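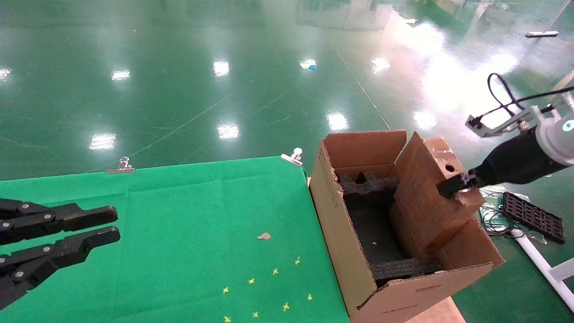

## 3. Setting Up Your Sorting Table

Now for the fun part! A good sorting surface makes the rest of the Firkik small-parts kit a pleasure to use, and it only takes a few minutes to put together.

**You will need**

- the green cloth
- metal binder clips
- an open cardboard box (any sturdy one will do)
- your bag of yellow crosses, part 181

**Steps**

1. Clear the table and wipe it down. Crumbs love to hide among small parts.
2. Spread the cloth so that one long side runs along the far edge of the table. Smooth it outward from the middle with the flat of your hand.
3. Clip the far edge first, with one clip near the back corner. Give the cloth a gentle tug toward you. If it slides, move the clips farther apart and try again.
4. Stand the box to the right of the cloth, close enough that you can drop a piece in without stretching (left-handers, swap sides!).
5. Open all the flaps. Leave the back one standing up, where it makes a great little backstop for pieces tossed in too hard.
6. Shake a small handful of crosses onto the cloth and spread them out until none overlap.
7. Pick up the crosses one at a time and drop them in the box. Anything that isn't a yellow cross stays on the cloth until the end of the round.

> **Note:** A few faint creases in the cloth are fine. If a fold is high enough to stop a cross from lying flat, iron the cloth on low before clipping it down again.

> **Caution:** Small parts are a choking hazard. Keep the bag closed between rounds, and keep children under 3 and pets away from the table.

**Changing boxes**

A torn top edge on the box won't hurt anything, but replace the box if a wall starts to lean or the bottom sags. The full bag holds 900 crosses, so empty the box now and then and enjoy watching the pile grow!

When the cloth is clear, go on to section 4, "Sorting by Shape."

*Text: Rosalía Valcárcel. Revised November 20, 2025.*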